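# Against the perfect drawer

I have lived in this country for seventeen years, and I still do not understand why so many people here are ashamed of their kitchen drawers. When I visit a friend and ask where I can find a spoon, she opens the drawer only a little, puts her hand in like a thief, and says sorry. Sorry for what? There are spoons inside. I asked for a spoon.

I think this shame is new, and I think we have bought it. Every few months there is a new system for keeping a kitchen in order. My neighbor Sorcha Carnegie paid for one called Skeseder, which comes as a set of boxes with a small book. The book is very strict. It tells you to take everything out, to put it on a clean surface, to decide what deserves to stay, and then to give each kind of thing its own box. Sorcha followed it for one whole August. At the end her kitchen was beautiful and her husband could not find the can opener. It was in a box for "opening and closing," together with the bag clips and a cork.

I do not want to laugh at Sorcha, who is a more serious person than I am. I also have bins. I like them, and I will say why before I say my complaint.

A bin is good for a simple reason: you can lift it. My mother's kitchen had deep shelves, and things went to the back of these shelves and stayed there until somebody moved house. With a bin you pull once and the back comes to the front. If the plastic is a little see-through, even better, as you get a hint of what is inside and you are spared from looking at all of it. And if there is a hole for the fingers at the end, a child can carry it to the table, and then setting the table becomes the work of the child. For these three services I am grateful to plastic.
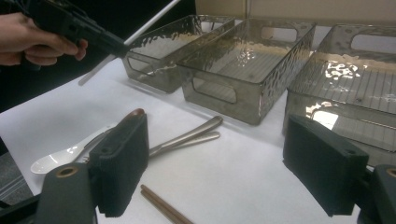
My complaint begins with the sorting. The systems teach that things should be grouped by what they are. All spoons go with spoons, all knives with knives. It sounds so logical that for a long time I did not question it. But nobody cooks by category. When I make soup I need one big spoon, one small spoon for tasting, a knife, a peeler, and a lid that fits. In the perfect kitchen these live in five different places, and I walk between them like a postman. In my old, ugly kitchen they lived together in one jar next to the stove. I did not design this jar. It was made slowly, by my hands putting down each thing in the place where I would want it again.

My friend Ya-wen Hsiao, who ran the kitchen of a small hotel, explained it to me better than any book. In her kitchen every cook kept his own tools at his own place. There were duplicates everywhere, and a consultant once told her that this was waste. She answered that the waste was a cook who crosses the room with hot oil on the stove. I have thought about this answer many times. At home we are told to own only one of each thing, and to feel guilty about the second ladle. I own two ladles. One is for soup, and the other is for when the first one is dirty.

There is another part of the sorting which troubles me, and it is the part about what "deserves" to stay. A utensil is not a person and cannot deserve anything, but the word does its work on us. I gave away a bent slotted spoon because the method of the moment said I had not used it for 100 days. Of course I had not used it. It was the spoon for my dumplings, and I make dumplings in winter.

Kenza Mahrous, with whom I argue about everything, says that I am defending laziness. According to her, a person who sorts her kitchen properly will know what she has, and will not buy a third peeler. She is right about the peeler. I do empty my bins onto the table once or twice a year, and I wipe them, and I find surprising things. Where we disagree is what should happen next. Kenza puts everything back in the right place. I put everything back in the place where I found it, if I was finding it easily before. If I was always searching for it, then I move it.

So my advice is small. Buy the bins if you like them. Do not write labels in the first month, and let people put things back wrong. After some weeks, look at where the spoons have gone, and leave them there.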